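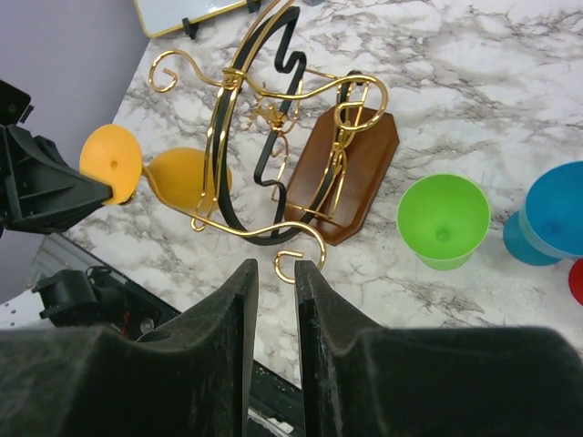
Teaching the stemware task: an interview with Adwoa Asante

Adwoa Asante runs demonstration collection at Cavmont, a small robotics firm that trains manipulation policies on household objects. Her current assignment, known inside the company as Clarnach, is to have an arm hang plastic wine glasses on a wire holder. The job is taught entirely by people, either moving the arm by hand or driving it from a leader arm beside the bench. Lachlan Guthrie spoke with her at the company's workshop in Plerkedham.

Asante trained as a mechanical technician and came to robotics through fixture design. She describes her job as deciding what a demonstration should contain before anyone records one.

"People outside the field assume the hard part is the learning," she said. "Most of my week goes on the instructions we give the operators. If two operators pick up a glass in two different ways and neither way is written down, the policy gets a mixture of both. Sometimes that's fine. With a stem it usually isn't."

The holder was chosen for its geometry. It has a wooden base, a black metal curve and a good deal of gold scrollwork, and from a wrist camera the parts overlap differently at almost every approach angle. Asante said the team had worked earlier with a plain steel rack and found that the policies trained on it relied on straight edges.

"On the steel rack you could more or less fit a line and follow it. On this one a curl that's decoration and a hook that carries weight are the same colour and the same gauge to look at. The operator knows which is which from having handled it. The camera stream has to carry enough for the policy to learn the difference."

Asked how kinesthetic teaching compares with remote control, she said the two produce different data and should not be pooled without labels. In hand guiding, the operator holds the arm near the wrist while the joints are compensated for gravity, and feels contact directly. The paths are short. The drawback is that the operator's hands and sleeves get into the side view, and the recorded joint torques include whatever the operator was pushing with.

"For a contact-rich move I'd still rather start by hand," she said. "I'll guide it through the insertion five times without recording anything, just to find out where the stem wants to go. Then I sit down at the leader arm and do it properly."

Teleoperation at Cavmont uses a leader arm with the same joint layout as the follower, at reduced scale. The operator squeezes a trigger to close the fingers. There is no force feedback in the present version, and Asante said this is the main source of bad episodes.

"You can't feel the stem touch the wire. You see the glass rotate slightly in the fingers, and by then you're already pressing. New operators respond by slowing right down, and you get episodes full of hesitation. The policy copies the hesitation very faithfully."

Her remedy is a rule about pauses. Operators may stop before a grasp and before an insertion, and nowhere else. An episode that breaks the rule is tagged and kept out of the training set, although it stays on disk. The current set stands at 3261 accepted episodes, each limited to 30 seconds. Longer ones are split at the release point or discarded.

Starting positions are varied on purpose. Glasses may be laid on their sides or stood up, and the holder is turned between blocks of episodes so that the base does not stay square to the counter. The operator leaves the other objects where they lie unless they block the reach.

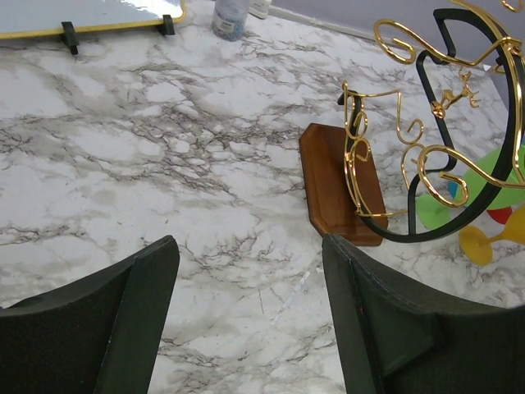

Wrist camera view with the fingers open; the holder is at right, with coloured plastic glasses beyond it.

The work surface is a marble-patterned counter, and Guthrie asked whether a plainer one would have been easier. Asante agreed that it would.

"Much easier, and much less use to us. Veining gives you edges that don't mean anything. We had a policy in February that was trained on a grey mat, and when we moved it across to marble it reached for a dark vein twice in the first session. It had learned that a thin dark line near the fingers was wire. You want that mistake early."

Reflections are a related problem. Gold wire saturates under overhead lighting, and the highlight moves as the wrist moves. Exposure on the wrist camera is now locked at the start of each block. Asante had tried automatic exposure and found that brightness shifts were correlated with approach distance, so the policy was reading distance from the exposure setting.

"It worked well until somebody changed a lamp," she said.

On the number of operators, she is cautious. The Clarnach set was recorded by 6 people, all of whom had to pass a short qualification run on a simpler object first. She would accept more operators if the written protocol were tighter. The protocol presently specifies which part of the glass to grasp, the direction of approach to the holder and the height at which the fingers should open after release. It leaves the route between pick and place to the operator.

"I don't want to script the free-space motion. The variation there is cheap and it helps. What I want to be consistent is the last few centimetres."

Corrections are collected separately. When a trained policy is run on the bench, an operator sits at the leader arm with a foot pedal and takes over if the glass starts to slip or the fingers head for the wrong part of the wire. The takeover segment is stored with a marker at the moment of intervention. Asante weights these segments more heavily than ordinary demonstrations, and she reviews each one herself.

"An intervention that comes too late teaches recovery from a state you should never have been in. One that comes too early teaches nothing, as the policy may have been fine. I go through them with the operator and we argue about it."

The software that handles the markers is called Jardine and was written in-house. It synchronises the camera streams with the joint states and rejects any episode with dropped frames. Asante would like it to log trigger pressure as a continuous value. At present it stores open or closed, and a partly closed grip on a thin stem is recorded as closed.

She expects to add force feedback to the leader arm before the next set is recorded. The first trial will be on the insertion alone, with the glass already in the fingers.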